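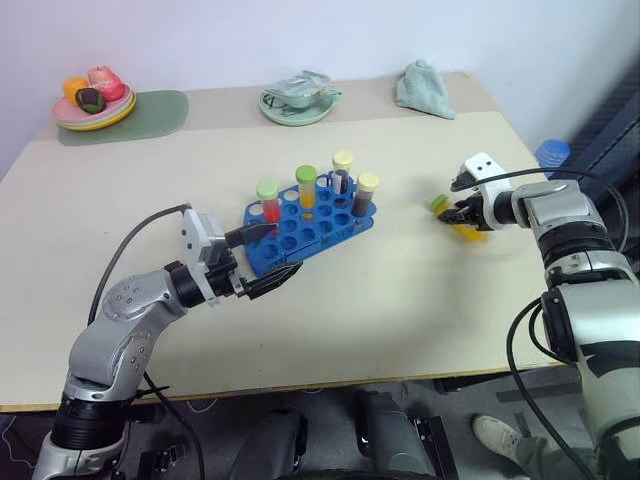 What Happens to Tea When You Forget About It
A second-year project report
Biljana Yordanov
Submitted August 11, 2025

1. Why tea

The module handbook asks for a project "of modest scope with a measurable outcome". My first proposal was on river sediment and came back with the word "boat?" written in the margin. My second was on tea, which needs no boat, and it was approved the same afternoon.

The question is a small one. If you leave the bag in, the tea gets darker, and most people will tell you it also gets stronger. I wanted to know how long the darkening goes on, whether hard water changes it, and whether anyone drinking the stuff can tell the difference. My grandmother has firm views on all three, and I have tried to keep them out of the results section.

2. What was already known

A fair amount, as you would expect of a drink that people have been arguing over for centuries. The colour of black tea comes mostly from two groups of compounds, theaflavins (orange to yellow) and thearubigins (red to brown). Both are made when the leaf is oxidised, long before it gets near a kettle. Caffeine comes out of the leaf fairly early. The tannins, which make your tongue feel like a doormat, keep coming for longer.

Hard water contains calcium, which helps to form the thin film you see on a neglected mug. The textbooks call this film tea scum. I looked for a politer term and there isn't one.

3. Method

I used two teas. Gunton is an ordinary black tea in bags, bought from the shop next to the bus stop. Ulavetti is a loose leaf black tea which costs a good deal more and comes in a tin with a ship on it. To keep things fair I emptied the Gunton bags and weighed out the same amount of leaf from each, which did feel like vandalism in one case and tidying in the other.

Each brew was 2 g of leaf in 200 ml of water, poured just off the boil into a glass beaker with a lid. I took samples after one minute, three minutes, five minutes, ten minutes, half an hour and two hours. The last of these I call the Forgotten Mug condition. My supervisor asked me to rename it and then, I think, forgot.

Water came from two places: the tap in the teaching lab, which is hard enough to ruin a kettle in a term, and a Brisex filter jug. The jug's cartridge was new in February. I had meant to replace it halfway through and didn't, so the later filtered brews may be less filtered than the earlier ones.

Colour was measured as absorbance on the department's Reisinger colorimeter. It needs twenty minutes to warm up and must be zeroed again if anybody closes the lid with feeling. Very dark samples were diluted with distilled water and the reading multiplied back up.

For the tasting, I asked people in the common room to try two cups, one brewed for three minutes and one for ten, both cooled to the same temperature. They wore a blindfold, so that colour wouldn't give the game away. These cups were made separately in the kitchen with kitchen things, and nothing from the lab was drunk by anyone. The ethics form has a box for this and I ticked it.

4. Results

Colour rose quickly at first and then slowed down. With filtered water, both teas had reached more than half of their final absorbance by the three minute sample. Between ten minutes and half an hour there was very little change. Between half an hour and two hours Gunton hardly moved at all, while Ulavetti crept up slightly, perhaps because the leaves are bigger and take longer to give in.

Tap water brews looked darker and duller than filtered ones at every time point. They also went cloudy on standing, and this is a problem, as a colorimeter can't tell brown from murky. I spun a few of the cloudy samples in the centrifuge and the readings dropped. I should have spun all of them. By the time I understood this I had 600 ml of old tea down the sink and a deadline.

In the tasting, most people could pick out the ten minute cup, and they described it as "stewed", "like a pub carpet" and "normal". The last came from someone who wanted to know if there was any more.

5. Discussion

The darkening is nearly all over by ten minutes. After that your tea is changing mainly by getting cold. The hard water result is less secure. I believe the difference is real, because you could see it across the room, but my numbers mix up colour with cloudiness and I wouldn't want to defend them in front of anyone with a laser.

The price of the tea made less difference than the water did. I have not told the person who lent me the tin.

There are some plain weaknesses. The room was cold in the mornings, so the beakers cooled faster then. All the weighing was done by me, and my early weighings are worse than my late ones. The tasters were students, who will drink anything if it delays an essay.

6. If I did it again

Centrifuge everything. Change the filter. Keep the beakers in a water bath so they all cool at the same rate. I would also add milk, which I left out on advice because it makes the colour readings meaningless, but which is how nearly everyone I know takes it.

Raw readings are in Appendix A. Appendix B is the tasting form, including the comments I was asked to shorten.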